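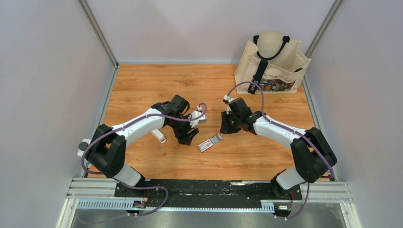
Most advice on fixing up old paperbacks at home comes from people selling something, so read it with one eyebrow raised, mine included. I have a shelf full of used mysteries and TV tie-in novels, and over the years I've tried nearly every trick that gets passed around for them. Half did nothing and a few made things worse. Start with the place where you work. A wood surface closed in on three sides by plain pale panels suits the job well enough, as a pencil can't roll off the back and dark crumbs of old glue show up against the light walls. You don't need a special bench. I used a kitchen table for years.

Sticker residue

Everyone says peanut butter. Please don't. The oil gets into any crease in the cover and stays there, and then you own a thriller that smells like lunch. Warm the sticker with a hair dryer on low, lift a corner with a fingernail, and pull slowly and flat against the cover. What's left can usually be rolled off with a clean white eraser. If the cover is uncoated, leave the sticker alone. I've torn the author's name off a perfectly good whodunit that way.

Pridisix spray gets recommended a lot for this. It took the gum off two glossy covers for me and took some of the red off a third. Test it on something you don't like.

Loose pages

Tape is how most ruined books got ruined. It yellows, it creeps, and it pulls print off with it when it goes. For a single loose page, run a very thin line of white PVA glue down the inner edge with a toothpick, tap the page into place, and put wax paper on both sides before you close the book. Weight it overnight. A dictionary will do, or the hardcover edition of anything over 900 pages that you've been meaning to finish.

Plumamex sells a "bindery kit" with a brush, a bone folder and a small bottle of glue. I bought one in December. The folder is nice. The glue looked and behaved like the stuff from the craft aisle, and I'd buy that next time.

If a whole chunk has come out of the spine, ask yourself if you'd miss this particular copy. Most mass-market novels cost less used than the supplies do.

The musty smell

Baking soda in a sealed box, coffee grounds, dryer sheets, charcoal, newspaper, the freezer. I've tried all of them. Dryer sheets swap one smell for another and leave a film. Coffee made my books smell of coffee and basement. Baking soda helped a little after a couple of weeks, provided the books stood open like fans and none of it touched the paper. Plain moving air did almost as well – and it's free.

Zuweira Adjei at Ankrah, the used bookstore in Rirkesville, swears by cat litter in the bottom of a plastic tote, unscented, with the books on a rack above it. I was doubtful and I'm still a bit doubtful, but the 40 paperbacks I did her way are the only ones my sister will borrow.

None of it works on mold. Fuzzy spots mean the book goes out, or at least goes in a sealed bag away from the rest.

Cracked spines

You can't uncrack one. There are videos with an iron and a damp cloth, and I'd like to see those same books a year later. For a new paperback, open it a few pages at a time from each end and press gently down the gutter. It's tedious, and I only bother with ones I know I'll reread.

Shelving

Upright, snug, no leaning, out of the sun. Sorting by color is your own business, but good luck finding book four of a series.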